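Kendden Sync 11, two months in

I went looking for a file sync program after my old one choked on a folder of 1,000 scans, and Kendden has been a pretty happy surprise! Setup took me 20 minutes (most of that was hunting for my router password). You pick a folder, pick where it goes, and it gets on with it.

Speed is great over my home network. I pushed 400 videos to the backup drive overnight and every one was there in the morning. The schedule screen is my one gripe – it's ugly, and it forgets your time zone if you close it without saving. Ettore Sartori on the Andonness forum posted a fix, which worked for me.

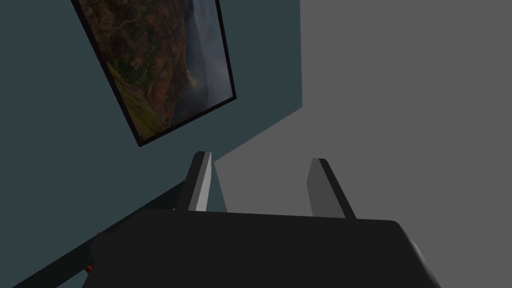 Price and license

The home license is $20, paid once, and covers two computers. I'd buy it again.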